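Pelura Swap Shelf Moves Into a Bigger Room
2023-05-02

Good news for anyone with a closet full of sports gear that no longer fits! The Pelura Swap Shelf has moved out of its old corner next to the library copier and into the former music room at the Navau Community Center, and it opened to the public this week with more stuff than it has ever had.

The idea is the same as always. You bring in something you've outgrown or given up on, and you take home something you'll use. No money changes hands, and you don't have to bring an item to take one. Kids grow, seasons change, somebody's tennis phase ends, and somebody else's is just getting started.

Last year the shelf passed along 2,932 items, which is a wonderful number for a town this size. Shoes were the biggest group by far, with cleats and running shoes leading the way. Shin guards went fast too (they always do), and 396 of the items were winter things like skates, ski boots and thick gloves, nearly all of them gone by the end of October.

"I kept thinking we'd run out, and then another car would pull up," said Kastriot Stoyanova, who started the shelf with two milk crates and a handwritten sign. "People are so generous with this stuff once they know where to take it."

The new room has space for 70 bins, sorted by sport and then by size, so parents won't have to dig through a pile of mixed sneakers with a toddler on one hip. There's also a bench for trying things on, and a rack for longer items like bats, hockey sticks and paddles. The bins came from Atanasov Hardware on Mill Street, which cleared out its back room and handed over the whole stack.

Vitalii Antoniuk, who coaches youth boxing at the Jasance gym, is especially happy about it. Gloves and headgear add up fast for a beginner, he said, and plenty of kids want to try a few classes before their families buy anything. "Give me a kid in borrowed gloves any day," he said. "They learn just as well, and they're having a great time!"

Helmets can't be accepted unless they're new and still in the package. Everything else is welcome as long as it's clean and has some life left in it. Please tie shoes together by the laces and put a strip of tape with the size on the sole.
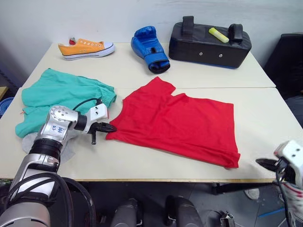

Drop-off is at the side door, next to the bike racks, any time the center is open. Bags are fine, and so are boxes, but the staff would love to have the boxes back out of the hallway by closing.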